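Packing Small Parts into Divided Cartons
Student project report – Packaging and Materials Handling, group 7
Submitted Apr 23, 2024

1. Background

The Dernham storeroom ships small parts in reused corrugated cartons. Gitton, the project sponsor, asked for a packing procedure that keeps the items apart and still lets each carton be used again. Work was done on a table covered with green cloth, which limits sliding and scuffing.
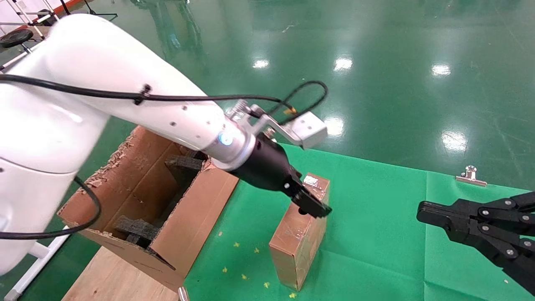
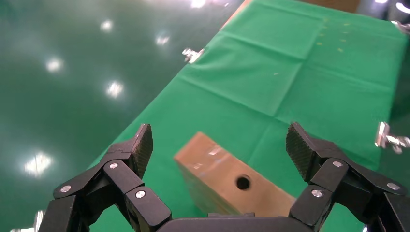
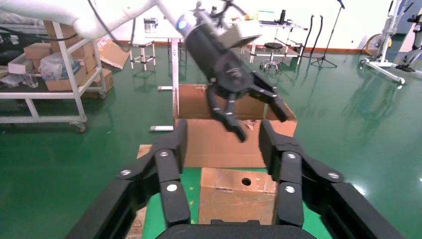 2. Method

Two layouts were compared. Layout A used foam dividers placed inside the carton. Layout B used folded cardboard only. Each layout was packed 3 times with the same set of items, then closed, turned on its side and opened again. Any item that had left its compartment was recorded as a shift.

3. Results

Layout A gave 2 shifts over the full series. Layout B gave 7. Most of the shifts in layout B came from the narrow items, which tipped over when the carton was turned. Torn flaps made closing slower but had no clear effect on the count.

4. Discussion

Foam holds its position better than folded board, but it takes up space and has to be cut to fit. Cartons with frayed rims should go to the inside of a stack – the edges catch on neighboring boxes. Tape should be laid flat and pressed from the center outward. The set of items was small, and the results should not be applied to heavier loads.

5. Further work

A second series with mixed carton sizes is planned for August.

Related reports
Shelf Labeling at the Istcombe Store
Carton Reuse: Hafstein Trial Notes
Foam Cutting Templates

This site uses cookies to remember your settings. Accept | Manage preferences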